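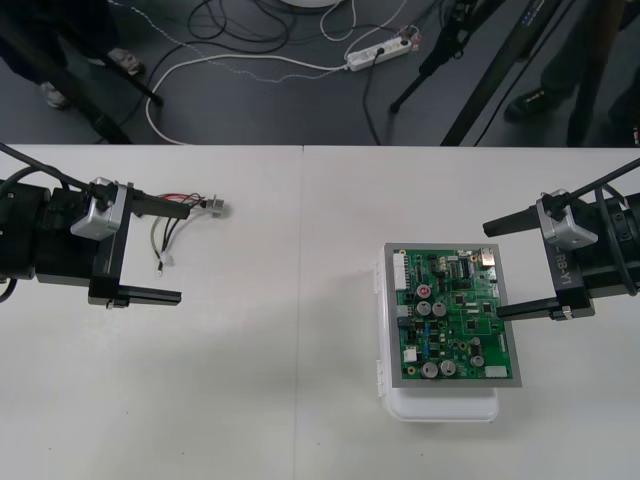 Piece Rates in the Back Rooms of Nastley

The stitching rooms on the east side of Nastley open at 7 in the morning and most close at 8 at night. They make glove linings, shoe uppers and cheap bags, and they are small: a typical room holds five machines and six or seven workers. Of the workers counted in a survey finished in November, more than one in five were under 15.

The survey was run by Lutfa Ranasinghe, a labor researcher who has worked in the district for nine years. Her team visited 500 workshops and spoke with 2,000 workers of all ages. Owners were interviewed separately. Where an owner and a worker gave different ages for the same child, the team recorded both figures and used the higher one.

Pay in the rooms is by the piece. A child who trims thread from linings is paid per bundle of 30, and the bundle is rejected whole if one lining is cut. Rejected bundles are trimmed again without pay. Workers in the Kandov lane, where most of the lining work is done, reported an average of two rejected bundles a day.

School attendance falls in steps. Most of the working children had finished three years of school. They began with afternoon work, then missed the exam weeks, when orders are heaviest, and were not enrolled the next year. The district school in Ilden lets a child who missed the exams repeat the year, but the family must pay the book fee a second time.

"The fee is small on paper," Ranasinghe said. "It is about 17 days of trimming. A family that needs the trimming money does not have that saved."

The law sets the minimum age for workshop labor at 14 and limits those under 18 to five hours a day. It applies to any room with ten or more workers. Nearly all the rooms in the survey fall below that number, so inspectors have no power to enter them. Several owners run two or three rooms on the same street, each listed under the name of a different relative.

Jarosław Grabowska, who buys linings for a glove firm in Brandes, said his contracts forbid child labor but cover only the first supplier. The supplier cuts the cloth in a registered factory and sends the trimming out. "I have the factory's records," he said. "I do not have the records of the rooms, and I doubt there are any."

Ranasinghe's report asks for the ten-worker limit to be dropped and for the repeat-year book fee to be waived. The district labor office has said it will reply to the first request after its budget is set. The fee is decided by the school board, which has not yet put it on an agenda.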